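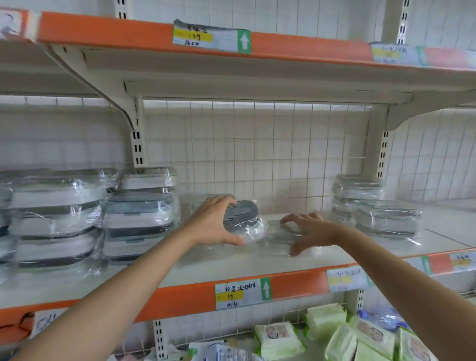 货架上的保鲜盒，外面都还裹着塑料膜

# 周末一次做好一周的午饭，到周四就不想吃了，大家怎么解决？

**Lonesel**

我八月份换了工作，公司在 Skurnerholm 那片，附近吃的又少又贵，上个月光午饭外卖就花了 1864 块，看到账单我人都傻了。于是开始自己带饭，周日下午一口气做五份，冷藏。

前两天挺好，第三天青菜发黄，第四天米饭硬得像小石子，鸡胸肉一股剩菜味儿，微波炉转多久都没用。上周我又偷偷点了两次外卖……有没有长期带饭的朋友说说，到底怎么安排？我家冰箱不大，冷冻只有两个抽屉。

---

**Tomás Matos**

我带饭两年多了，你这个问题主要出在五份全放冷藏。我现在是周日做五份，两份冷藏，3 份直接冷冻，头天晚上拿一份到冷藏室慢慢化。

米饭一定要趁热分装！盖上盖子晾到不烫手就进冷冻，水汽都闷在里面，热出来跟刚煮的差不多。放冷藏的米饭最容易回生，加热前洒一小勺水会好一点，但也就好一点。

菜的话，红烧、咖喱、番茄牛腩、卤的东西都耐冻，土豆别放，冻完像海绵。绿叶菜我从来不提前炒，早上焯一把西兰花或者荷兰豆，五分钟的事。鸡胸换成鸡腿肉，真的，换了你就不想回头了。

我一周买菜大约 214 块，里面还包括我自己的早饭和水果。

冷冻抽屉小就统一用扁的方盒，别圆的方的混着来，码不整齐很浪费地方。盒子买回来先看底下标的耐温范围，能不能冻、能不能进微波炉，各家不一样。

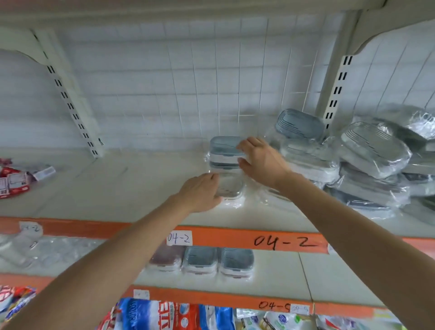

**Sequeira** 回复 Tomás Matos：土豆那条我不同意啊，压成泥再冻就没事，我冻过好多次，热的时候加点牛奶搅开。整块的确实不行。还有，咖喱冻完会变稠，记得做的时候稍微稀一点。

**Tomás Matos** 回复 Sequeira：土豆泥没试过，这周试试！

---

**Kedimano**

吃食堂。

---

**Lonesel**

我们公司没有食堂😂 谢谢 Tomás，这周先按两份冷藏加三份冷冻来，菜单暂定卤鸡腿和番茄牛腩。另外想问下牛腩是连汤一起冻，还是汤单独装？我怕化开以后把包弄得一塌糊涂。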